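Suturing Practice Gallery
Bangera Skills Lab, tissue handling course

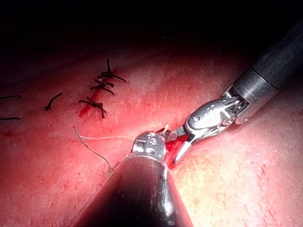 Tissue handling takes up most of the first two days of the Bangera course, and suturing is the part people ask about most. Close work is done with two instruments, and they should meet at a shallow angle over the stitch. The wide shaft coming up from the bottom and the jointed one from the upper right nearly touch at the tips, with the jaws a little open and the lower one resting on the tissue. Small movements are enough at this distance.

Light
The surface is brightest at the center and lower right and falls off into shadow along the top and left. Learn to work in the bright part and bring the tissue to it where you can.

Surface
Fine streaks, tiny red dots and pale highlights show up at this range. Glossy patches can hide a thread end, so look for it from a second angle before you reach.

Jaws
Pointed jaws with a long taper. Keep them in view the whole time – if you lose sight of the tips, stop and find them again.

Wrist
Linked silver segments with pins and small screws. Beginners tend to turn the whole shaft when a bend at the wrist would do.

Course notes
The full exercise sheet has 23 stitches, done in order. Bench places are shared by 2 people, who swap after each row. Sheets are handed in at the end of the day and returned with comments the next morning. The workbook is the Pisano edition, 69 pages, and comes with the course fee. Spare copies are kept at the Vevari desk by the main stairs.

Page updated 2018-09-19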